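Ticket 168: Dishwasher stops mid-cycle, flat kitchen, Vestthorpe
Status: closed
Opened: 29/06/2019
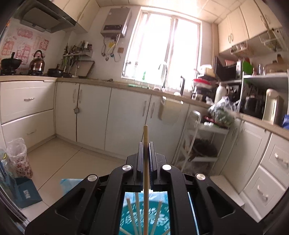 Tenant reports that the Lauritsen dishwasher stops partway through the normal programme and shows E10. The door stays locked until the power is switched off at the wall. Chopsticks and other thin items come out still dirty.

Checked so far by tenant: water tap under sink fully open, filter rinsed, salt topped up. No change.

Visit 1
Ran the short programme. Filled normally, heated, then stopped after 22 minutes with the same code. E10 on this model is a drain fault. Pulled the waste hose off the sink trap – clear. Hose itself had a sharp kink behind the cupboard side. Straightened and clipped it back.
Ran again, same fault.

Visit 2
Took out the sump cover. Found a splinter of wood and a bit of label wrapped round the pump impeller. Removed both. Impeller turns freely but has play in it, so ordered a new pump from Gurosell.

Pump fitted, no leaks. Two full programmes run with no code.

Advice left with tenant: thin items to go in the cutlery basket with the lid shut, or be washed by hand. Old pump kept in the van until the invoice is paid.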